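Kokel: bimanual bag handling with viewpoint dropout
Data card, revised 2018-07-18
Maintainers: Shaimaa Kamel, Brahim Gaber

Summary

Kokel is a set of teleoperated demonstrations in which two arms open, hold, fill and reposition soft bags on a table. It was collected to test one training method, viewpoint dropout, and is released with the splits used for that test. The set contains 3,862 episodes. Of these, 1,628 involve putting an item into a bag or taking one out. The rest cover handling of the bag alone: lifting by a strap or handle, turning, closing.

Task structure

In packing episodes the arms have unequal roles. One arm is the holder and keeps tension on a handle or strap; the other is the mover and carries the item. Roles are assigned per episode and stored in the field holder_side. They do not change within an episode. An operator who swapped roles midway was asked to end the episode and start again.

Items are rigid or nearly rigid: plastic fruit, boxes, cups. Bags are all deformable and differ in lining, closure and strap layout. Bag pose at the start is not controlled beyond the requirement that both arms can reach it.

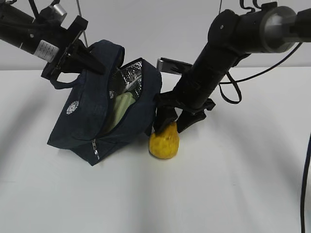
Fixed view, packing task. Left arm on the handle of the cooler bag, right gripper at the pear.

The fixed view gives the relation between the two arms and the bag opening. It is weak on contact. Whether a finger has one layer of fabric or two is often not recoverable from it, and this is the main reason the wrist streams are included at full rate.

Method

During training, each camera stream is replaced with a learned constant vector for a whole action chunk with probability p. Streams are dropped independently, except that at least one is always kept. No masking is done within an image. At test time all streams are present.

The baseline, Brarnon, is the same network with p set to zero. The version with dropout is called Mokosow in the configuration files. Both were trained on the same episodes, with the same number of steps and eight seeds each. We hold out 1,286 episodes for offline evaluation, split by bag, so that no held-out bag appears in training.

Results

On held-out bags, Mokosow has lower action error than Brarnon in the approach phase and about the same error once the holder has a grasp. The gain is larger for packing than for bag-only handling. Our reading is that the baseline leans on the fixed view during approach and has learned bag outlines from the training split.

Large values of p hurt. Above one half, the mover starts its descent before the opening is wide enough, and the item lands on the rim. Error bars for the seeds are in results/seeds.csv; two Brarnon seeds diverged and are reported as they are.

Wrist views

Wrist images are dominated by fabric for long stretches. At close range a bag can cover most of the image, and the rest may be table, wall or floor. We did not crop or filter these images. A policy that runs on the robot will receive them too, and removing them from training made the grasp phase worse in an early run in April. 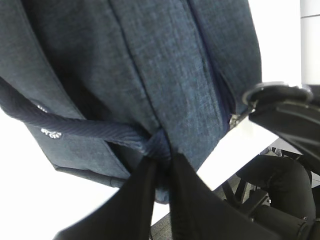
Brigitta Kuster wrote on the issue tracker that whole-chunk dropout may only be teaching the policy to ignore the wrist streams, and asked for a run in which the fixed view alone is dropped. That run is now in the repository as fixed_only. It recovers most of the approach gain and none of the gain in bag-only handling, so her concern holds in part — the wrist streams contribute, but less than the first version of this card claimed. The claim has been removed.

Known limits

Phase labels were set by a threshold on gripper opening and contain errors at the boundary between approach and grasp. Strap tension was not measured. Liquids, glass and heavy items are absent. All episodes come from one table height.

Loading

Each episode is one directory with a state file and one video per camera. The Shawky loader reads these directly; set align=True to resample state to video time. Without it, the streams may be offset by one step.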